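18 February 2022

So the robotics club has officially taken over my life again, and I'm not even sorry! Houda Lahlou (she runs our little group at Lallton) has us doing cloth this term. Last term was blocks and cups, and I got a bit cocky about blocks and cups. Cloth is a whole different animal.

The plan is that each of us collects demonstrations at home with the hand-held gripper, then we pool everything and train one model before the showcase in March. The target is 2,000 clips between us. As of last night the shared folder said 1,668, and 149 of those are mine, which puts me comfortably behind Costel. He does his before breakfast. I can barely find my socks before breakfast.

If you've never used one of these grippers, you squeeze and the two fingers close, you let go and they open, and the camera on top sees what the robot would see later on. Easy, right? My first evening I did everything way too fast. Gayan played my clips back at the meeting and it looked like somebody had thrown the thing down a staircase (he was very nice about it). Now I sort of count under my breath: open, come in low, close, lift, wait. The waiting is the hard part for me.

Things I've picked up so far, mostly by getting them wrong:

- Open the fingers all the way before you get near the fabric. If you're still opening when you arrive, you just shove it around.
- Go for a fold or a bump. Flat fabric slides right out from between the pads.
- Mess the cloth up differently every time! I had 16 clips in a row with nearly the same pile and Houda made me redo them.
- Beds are harder than tables. Everything squishes.

I've been working on the bed anyway, partly for my back and partly because Houda wants soft surfaces in the mix. White cloth on the teal bedding is my favorite combo so far, nice and easy to tell apart when I'm labeling late at night. Next up is dark on dark, and I'm already dreading it. Divina has offered to swap me her towels for my pillowcases, so I may just take her up on that.

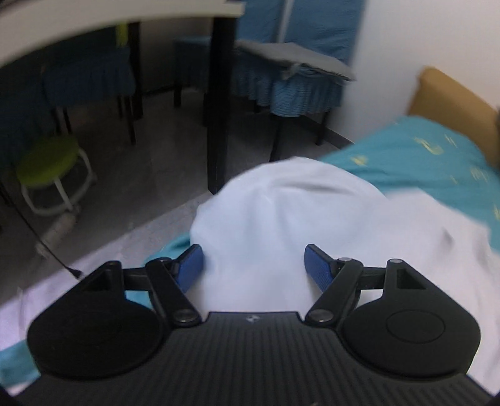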